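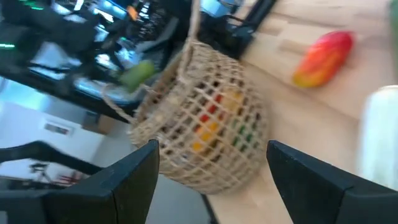
Unit 4: Stage timing in cross-country snow racing

Each stage is timed separately. A rider's total is the sum of stage times plus penalties. Riders start singly at intervals of 60 seconds.
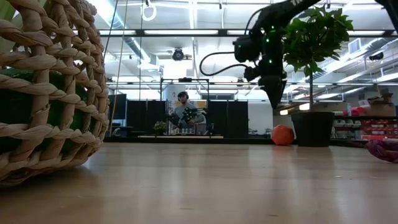 Worked case: Plovska loop

Penalty for a missed gate: 40 seconds. Hao misses one gate and Alvarado none. Before penalties Hao leads by 16 seconds, so Alvarado wins by 24. 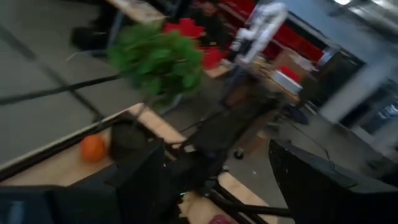 Orange on a wooden tabletop.

Reading for February: Lanier, chapter 21.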